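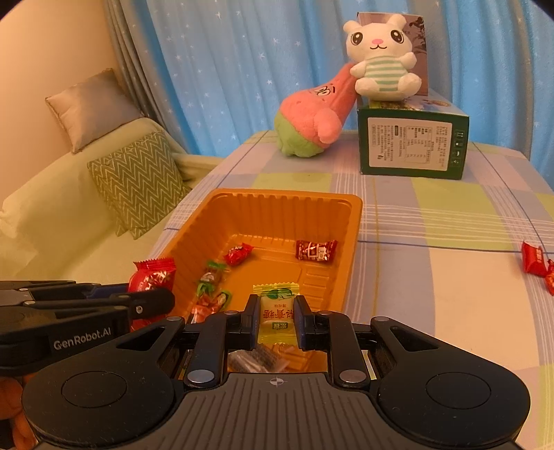

Storing mixed wrapped candy in an open tray: what has to be separated?

Household help > Kitchen and pantry > Dry storage
Viewed 3938 times

Waltraud Leitner

I keep assorted wrapped candy in an orange plastic tray, rectangular, with ribbed walls and no lid. The contents are mixed: twist-wrapped pieces, small flat packets, and a few with a clear wrapper where you can see the dark candy inside. Most of it was bought by weight at an Ogbonna store, 400 g at a time, so there is no common bag to go back to and no single date. I also have a dark green cardboard box with a nutrition table on the label, and I would like to use that as the second container if a second container is needed.

Last August I had two problems. Some of the twist-wrapped pieces stuck to their wrappers, and a batch of soft candy picked up a mint taste from the pieces next to it. The room reaches 2 degrees above what the hallway thermometer shows in the afternoon, and the tray stands out on a plaid cloth during the day.

Which types have to be kept apart, and which can share a tray? I would also like to know whether the cardboard box is any good for this or whether I should buy something with a seal. I don't want to throw away candy that is still fine. Please don't answer "eat it faster."

Drullow

The wrapper type tells you more than the flavor does. Sort by closure first, then by contents.

A twisted wrapper is not a seal. Air passes through both ends, so a hard candy in a twist wrap will take up moisture in a humid room and go tacky on the surface. A flat packet with crimped ends normally is a seal, provided the crimp is intact. Packets can stay in an open tray for months. Twist wraps should not, at least not in summer.

Procedure I use:

1. Put the tray on a flat surface with good light and enough free space next to it for the sorted groups. A cloth underneath is useful, as small twist wraps roll less on fabric than on a bare table.

2. Take out the empty wrappers first. They hold crumbs and sugar dust, and they make the tray look fuller than it is. Flatten any wrapper you are unsure about before you discard it.

3. Separate the sealed packets from the twist wraps. With an assortment like yours, the packets and the larger pieces tend to gather at one end and a single small candy ends up alone against the opposite wall, so check the whole length of the tray and not just the pile. Look into the corners too. Dark candy in a clear wrapper is easy to miss there.

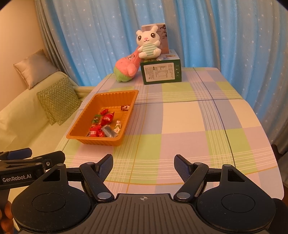

4. Check each packet crimp by pressing lightly. If air comes out, the packet counts as unsealed and goes with the twist wraps.

5. Check the twist wraps by turning one end a quarter turn. If the candy rotates freely inside the paper, it is dry. If the paper drags or tears, set the piece aside. It is usually still edible, but it will not recover its surface and it can transfer syrup to whatever it touches.

6. Remove anything with mint, menthol, eucalyptus or anise. These go in a separate jar with a screw lid, regardless of wrapper. Aroma oils pass through thin film and waxed paper, and this is almost certainly what happened to your soft candy.

7. Wipe out the tray. On a ribbed wall, use a damp cloth wrapped around the handle of a teaspoon and follow each groove from top to bottom. Dry the tray fully before refilling.

8. Return the sealed packets to the tray in one layer. Twist wraps go in an airtight container with a small piece of dry paper towel on the bottom.

For the dates: with loose candy there is usually nothing to read on the piece itself. Write the month of purchase on a strip of masking tape and put it on the container. Finish the older strip before you start the newer one.

About the cardboard box. Cardboard absorbs moisture and releases it again, and it holds odor. It is acceptable as an outer box that keeps light off, with the candy in a closed bag inside. It is not acceptable as the only layer for twist wraps. If you use it for something other than its original contents, cover the nutrition label, or someone in the house will rely on it. This matters if anyone has an allergy. For the same reason, don't mix pieces with nuts into an unmarked assortment.

merkdale_129

I would not bother with all of that. Mine sit in an open dish all year and they're fine, but I live somewhere dry. Mint in a separate jar, yes, agree with that part. The Gumia chews go hard if you leave them open, so put those away first.

Don't put any of it in the fridge. The pieces collect condensation when you take them out and then you have the sticky wrappers you were trying to avoid.

Waltraud Leitner

Thank you both. I sorted by closure as described and three packets failed the press test, which I had not expected. Mint is in a jam jar now. Does the lid need to be washed separately to get the old smell out of it, or is airing enough?

Drullow

Wash it. The liner in the lid holds more odor than the glass does. Warm water and baking soda, then leave it open overnight.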